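How to get through a long overnight bus ride (and still like travelling the next day) 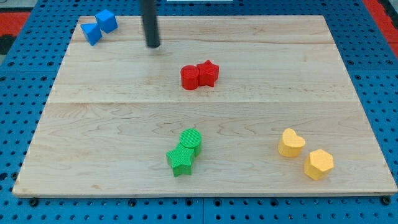
Small coloured blocks on a pale wooden board.

I've just done the night bus to Drerkero, all 300 kilometres of it, and I only cried once, so I feel qualified to write this!

First, book your seat early. On the Jirnix buses the good ones are in the middle on the left, away from the toilet and the door (the back row doesn't recline, I found that out the hard way). Paying a bit more for a window is worth it — you get something to lean on.

Eat before you go. We stopped at Jeltgate at two in the morning and all they had was crisps and a very sad cheese roll, so I now pack sandwiches, a banana and 2 bottles of water. Sip slowly though, the toilet was locked for half the journey.

Keep a small bag on your lap with your passport, charger, socks and a jumper. The air con is freezing, even in May, and I dread to think what it's like in December. Everything else can go underneath. Take a photo of your luggage tag before you get on.

Set an alarm for half an hour before you arrive, and work out how you're getting from the bus station to your bed. I stayed at Rusnák, a ten minute walk away, and they let me have a shower before check-in. Email and ask, most hostels will say yes.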